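# Arnell Table Paint, Matt White, for Indoor Furniture

Arnell is a water-based paint for tables, shelves and other indoor furniture made of wood or board. We mix it in our workshop in Utthorpe and sell it directly from this page. It dries to a flat, quiet white that does not turn yellow near a window.

Many customers come to us after they have tried wall paint on a table. Wall paint stays a little soft, and a plate or a lamp will stick to it and pull a piece away. Arnell becomes hard, so you can use the table for meals, homework or sewing. It is still a paint and not a stone. Please use a mat under hot pans.

## What is in the can

The can holds 2 liters, which gives two coats on a large dining table with both sides of the top. There is also a small can for repairs, sold under the name Arnell Mini. The lid can be closed again. Keep the can in a place without frost — paint that has been frozen cannot be saved, even if it looks normal after stirring.

## Preparing the table

1. Wash the surface with warm water and a little dish soap. Wax and furniture polish must be removed completely.
2. Sand lightly with fine paper. You only need to take away the shine.
3. Remove the dust with a damp cloth and let the table dry.
4. On dark wood, oak or pine with knots, put on one coat of Droltine primer first. Without it, brown spots can come through the white after some weeks.

## Painting

Stir slowly, from the bottom of the can. Shaking makes bubbles, and they remain in the surface. A short foam roller gives the most even result on the top, and a flat brush is good for the legs and corners. Work in one direction and do not go back over paint that has started to dry.

Wait 4 hours before the second coat. In a cold room it takes longer.
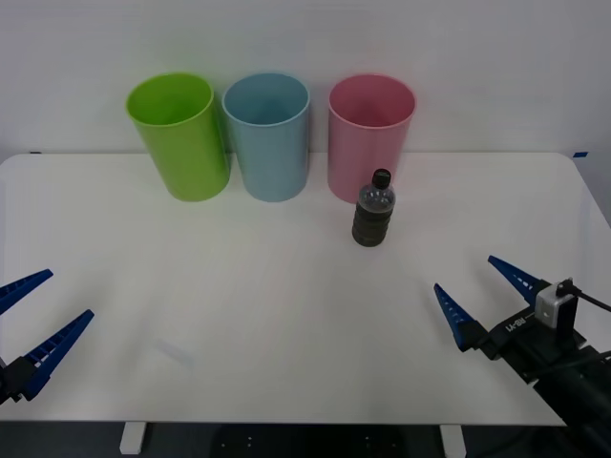
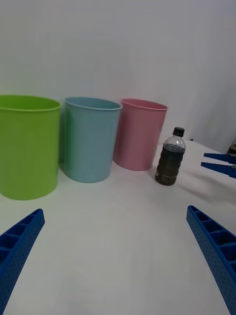 **Can I use Arnell on a table that already has varnish on it?**

Sand the varnish until it is dull everywhere, and put on Droltine primer before the first coat. If the varnish is coming off in flakes, remove the loose parts first and make the edges smooth.

## Daily care

The surface is dry to the touch soon after painting, but it needs 26 days to reach its full hardness. During this time, do not leave heavy things standing in one place and wipe only with a dry or slightly damp cloth. After that, normal dish soap is fine. Cleaning powders will make shiny marks on the matt surface.

## Matching products

- **Droltine primer** — blocks stains from wood and old varnish
- **Moroz clear coat** — extra protection for desks and kitchen tables, matt only
- **Foam roller set** — one handle and two rollers

## Ordering

We send the cans in a cardboard box with a paper filling. For orders of more than 50 cans, please write to us before you order, so that we can mix them in one batch. From December to February we send paint only on days without frost. Unopened cans can be returned.

Page last changed: 25/11/2019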